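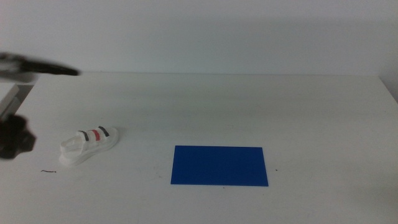
1/ My small project for May: clean the shoe shelf before the rain season. I give myself one evening for each pair. Tonight it is the turn of the white sandals.

2/ White is the hardest color. Every walk leaves a gray line on the side of the sole, and the thick soles have a lot of side!

3/ My method is from my aunt, Manee Khamphan. Old toothbrush, warm water, a little dish soap. First the sole, then the straps. She says never use bleach, the white becomes yellow after 2 months. I did not believe her and I lost one good pair like this.

4/ For drying, I put them in the shade near the window, with the toe a little down so the water can go out. Please do not put them in strong sun, the glue does not like it.

5/ Anong asked me if it is better to buy new ones. The same kind at Harura costs 79 now. So no, I will brush.

6/ Next are the brown shoes for work. For these I need the cream, and I cannot find where I put it. If you know a good one for old leather, please write to me.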